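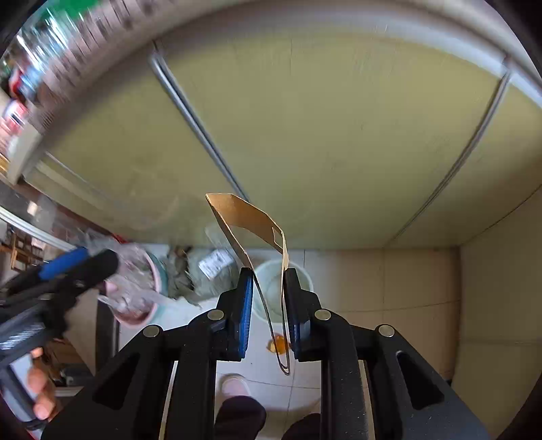
Orkoton open day, anyone else go?

gravelpit144
Went to the Orkoton open day in Pimasgate. Six stations, one coffee urn. I drove 186 miles and the part I keep thinking about is the tidying-up demo with the hand-held grippers. I could have watched trash at home.

mrs_flange
Did they let you try one?

gravelpit144
Yep. Squeeze the handle, jaws close, feel important. I got a piece of cardboard on my second go. The lady before me got it on her first and was unbearable until lunch.

tobyhex
So it's a litter picker with a press release. Wake me when the arm does it by itself.

gravelpit144
The arm was at station 4 and had a line out the door. I went where the line wasn't.
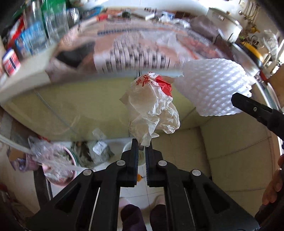
Thin plastic bags are the hard ones, for what it's worth. Cardboard holds its shape and a bag just gives up on you. I'd put my rate at one good grab for every three swears.

brusine_fan
Disagree with toby. The Brusine demo in November was all arm and no people, and it spent my whole visit moving the same block. I'd take a kitchen floor over that.

tobyhex
It moved the block 1000 times without dropping it. That was the point of it.

brusine_fan
Great, I'll call when my block needs moving.

mrs_flange
Is Petrauskas doing an open day this year or did they quit after the parking thing?

gravelpit144
Sign at the door said spring. Didn't mention parking.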